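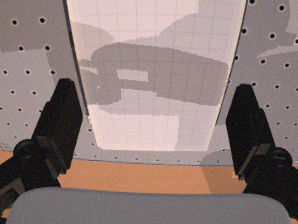
Pedido 442 – Impressora Prinora pára a meio dos documentos com mais de 14 páginas
Estado: resolvido
Aberto por: Mirjam Reisinger
Atribuído a: Kheri Lema

Mirjam Reisinger, 09:20
Bom dia. Desde que mudámos para a sala nova, a impressora do segundo andar imprime bem os documentos curtos, mas os longos param sempre depois da página 14. No painel aparece "A aguardar dados" e fica assim até eu desligar no botão. Já experimentei com dois computadores e o resultado é o mesmo. Preciso de imprimir o manual da Surnalham, que tem 200 páginas, ainda durante este mês de março.

Kheri Lema, 10:05
Bom dia, Mirjam. Obrigado pela descrição, está muito clara. Peço três informações:
Qual é a versão do firmware (Menu, Sistema, Informação)?
A impressora está ligada por cabo ou por rede sem fios?
O ficheiro é PDF ou é enviado directamente do Fillia?

Mirjam Reisinger, 10:40
Firmware 19. Ligada por cabo. O ficheiro é PDF, mas foi exportado do Fillia. Um PDF que recebi de fora imprimiu até ao fim, não sei se isto ajuda.

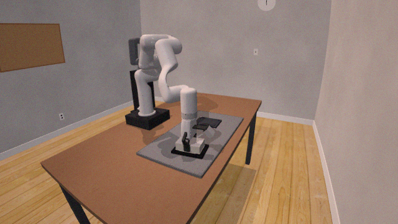
Kheri Lema, 11:15
Ajuda bastante. Se o outro PDF imprime completo, o cabo e a porta devem estar bons. Suspeito das fontes que o Fillia inclui no ficheiro – a memória da impressora enche e ela fica à espera. Faça por favor este teste: na janela de impressão, escolha Avançadas e depois "Imprimir como imagem". Imprima só as páginas 10 a 20.

Mirjam Reisinger, 11:50
Imprimiu todas as páginas do teste. Ficou mais lento e as letras pequenas estão um pouco grossas. Para o manual não me serve bem, porque as tabelas têm texto muito pequeno.

Anjani Ngui, 13:30
Entro no pedido porque tivemos o mesmo problema no escritório da Guzmán. Lá resolveu-se na exportação: no Fillia, em Exportar, Opções de PDF, tirar a marca de "Incluir fontes completas" e deixar "Incluir só caracteres usados". Depois é preciso apagar a fila de impressão, senão o trabalho antigo volta a bloquear.
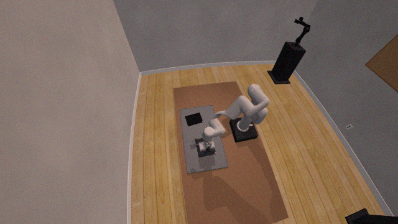

Braço branco inclinado sobre o tapete cinzento, vista geral da sala.

Mirjam Reisinger, 14:25
Fiz como a Anjani escreveu. À primeira tentativa parou outra vez, mas eu tinha esquecido de apagar a fila. Depois de apagar, o manual saiu inteiro e as tabelas lêem-se bem.

Kheri Lema, 14:45
Óptimo. Acrescentei a opção ao perfil de exportação comum, por isso os colegas não precisam de mudar nada à mão. Quem tiver um perfil próprio no Fillia deve fazer a alteração uma vez. O firmware fica como está por enquanto.

Mirjam Reisinger, 15:10
Da minha parte pode fechar. Obrigada aos dois.

Pedido fechado por Kheri Lema, 15:12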